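How to Sort, Fold and Store Household Clothing Before a Move
By the Jinow Home Guidance Office
Dec 26, 2021

Clothing is often the last thing packed and the first thing needed. Households that leave it until the final evening tend to fill boxes in haste and then search through all of them on the first morning in the new home. The procedure below is the one set out in the Parnis Household Handbook, with changes made after residents of the Athumani housing blocks used it during the June transfers.

What you will need

Boxes of medium size, a marker, a roll of packing tape, a notebook, and one clear flat surface. A bed serves well. A kitchen table may be used if it has been wiped and dried beforehand. Set aside two bags as well, one for donations and one for items to be discarded.

Step 1. Empty one storage space at a time

Begin with the space used least often, such as a hall closet or the upper shelf of a wardrobe. Take out everything in it and place it on the flat surface. Do not open a second space until the first has been sorted. Two half-emptied closets take longer to finish than either would alone.

Step 2. Sort by date of next use

Many guides advise sorting by type of garment. For a move, the more useful question is when the item will next be worn. Make four piles: the first week, the rest of the season, other seasons, and items that will leave the household. Any item that has not been worn in 18 months should go to the last pile unless it is formal wear or has been kept for a child.

Step 3. Wash early

Clean and fully dry every item before it goes into a box. Complete the last load two days before the move. Heavy cotton and denim hold moisture at the seams and waistband even when the rest of the garment feels dry, and a sealed box will keep that moisture in. If there is any doubt, leave the item out overnight.

Step 4. Fold to one width

Choose a single width and fold everything to it. The inside width of the box, divided by two, is a sound choice for most households. For a T-shirt:

Lay the shirt face down and smooth it from the center outward.
Fold one side in toward the middle, then turn the sleeve back.
Repeat on the other side.
Fold the hem up to the collar, and fold once more if the box is shallow.

Trousers are folded lengthwise first and then in thirds. Sweaters should be folded loosely. Socks and undergarments need no folding and may be used to fill gaps at the sides of the box.

Step 5. Pack and label

Place heavier items at the bottom. Fill the box to the top without forcing the lid — a box that bulges cannot be stacked. Write the room and the pile name on two sides, and enter the same words in the notebook. Residents using the Jarno storage rooms must also write their unit number on the lid. Boxes without a number are not accepted at the desk.

Blue cloth and bed

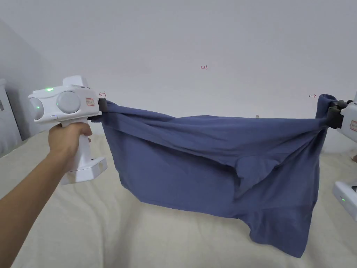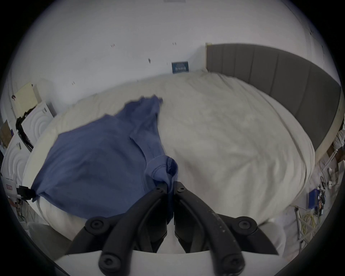
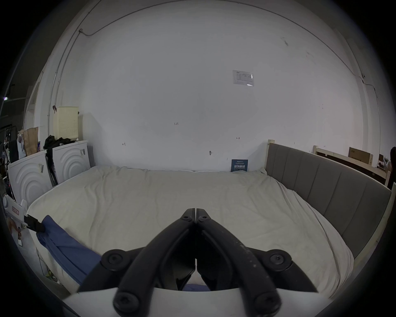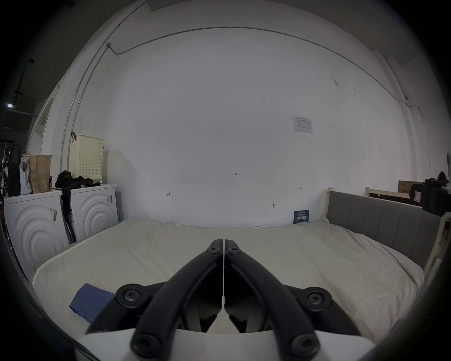
Reading time: 4 minutes

Step 6. Keep the first-week bag apart

Items for the first week should travel with you in a bag or suitcase. Include nightclothes, one set of bed linen for each person, towels, and clothing suited to both warm and cool weather. Keep the bag out of the moving vehicle.

Storing boxes for a longer period

Boxes that will remain closed for a season should be raised off the floor on slats or a shelf. Leave a hand's width between the boxes and any outside wall. Wool should be kept in a closed container. Check one box from each stack every few months, and air the contents if there is a stale smell.

The Jarno storage rooms accept up to 18 boxes per household. Requests for more space should be made in writing to the Jinow office before the boxes are delivered.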